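Taking a small robot arm to a library open day: what should we show, and how do we set the table?

Home > Community help > Robots and automation > Visits and open days

Posted by sornodel_club, 11/11/24

Hello all. I write from a small evening club in Flirniddale. In March we will show our robot arm at the open day of the town library. It is the first time we do this outside our own room, so I would like advice from people who have already done it.

We have a table for the arm and the objects, and one power socket. Visitors will be families mostly, and some retired people who are very curious and ask difficult questions. The library gives us two hours. Each group stays with us five minutes, then a bell rings and the next group comes.

My points are these:

1. Which task is good for a short visit? We thought of kitchen things, as everybody knows them.

2. Is it better that a person guides the arm, or that it runs alone from a saved program?

3. How close may the public stand? Our arm is slow, but children are fast.

4. Should we put up a screen with the view from the wrist camera? Some members say it takes the attention away from the arm.

Thank you in advance, and please excuse my English.

2 answers, sorted by oldest

krishnan_lab_visits

I have helped with several open days, also in a school, so I answer from this experience. My answer is a bit long.

Choose one task which has a clear beginning and a clear end. "Put the fruit in the colander" can be understood in one second, also by a child of five. Sorting by weight or measuring a force is interesting for us, but the visitor sees only an arm which stops and thinks.

For your other points I have this list, in the order in which I would prepare them:

- Do a complete rehearsal with the real objects, on the real table if the library permits it. A table which is a little lower than yours changes all the saved positions.

- Put the wrist camera on a screen, yes. Place the screen beside the arm and turn it a little to the public, so that they can look from one to the other. People like very much to see the object become big when the gripper goes down. On our screen it was like this for most of the afternoon, with the finger over the holes of the colander and the green cup next to it: 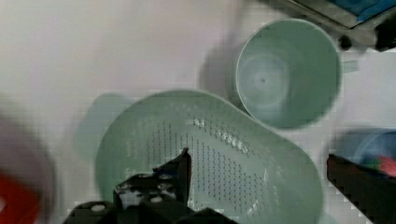
- Decide who speaks and who holds the stop button. These must be two different persons. The one with the button does not answer questions and does not look at the telephone.

- Mark a line on the floor with coloured tape, farther away than the arm can reach when it is fully stretched. Put also a rope or some chairs. Small children do not respect tape.

- Prepare a second program which is very short. When the bell rings in the middle of the long one, you will be happy to have it.

About person or saved program: we did both. The saved program was more regular, but the visitors asked more when one of us was guiding. If you have enough members, begin with the program and finish with a person.

I would also think about which objects you choose. Soft and light things are kind to the gripper, and when one falls on the floor nothing bad happens. Avoid real glass. Avoid also very shiny things, the camera had trouble with them under the lamps of the hall. Our table was seen from the other side like this:
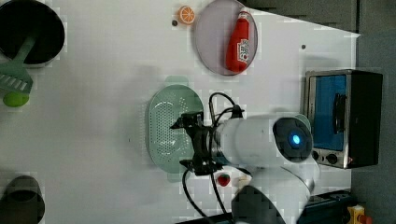 Your two hours are shorter than you think, so keep the number of objects under control. After each group somebody must put everything back, and with five minutes for a group this is a large part of the time. I would keep the colander in the middle with free table on one side of it, and leave big things like the toaster oven at the border, where they make the kitchen feeling but need no work. Small things such as the strawberry should not start directly under the wrist, as the people on the far side will not find them. Draw light pencil marks on a paper plan so that any member can do the reset.

And bring an extension cable. One socket is never where the drawing of the room says it is.

flirn_retired_fitter

Just let the kids drive it. They don't care about your program. Ours queued past the door.

Reply from sornodel_club

Thank you both. Krishnan, the idea with two persons is very good, we had planned only one. May I ask how you explained the gripper to the small ones? And did you let visitors touch the objects?

Reply from krishnan_lab_visits

I asked them to pick up a pencil with only the thumb and one finger, and then to turn it. After this they understood why the arm needs several tries. Touching: yes, but at a separate small table with a second set of objects. Never on the table of the arm, also not when it is switched off, otherwise they will do it again later when it is on.

Reply from flirn_retired_fitter

Fair point on the separate table. We lost a plastic lemon that way. For driving we had one child at a time on the controls, speed turned right down, and a grown-up with a hand on the stop.

Reply from sornodel_club

Good. I will propose the small table at our next meeting, and I will ask the library if we may come the evening before to measure the table and look for the socket.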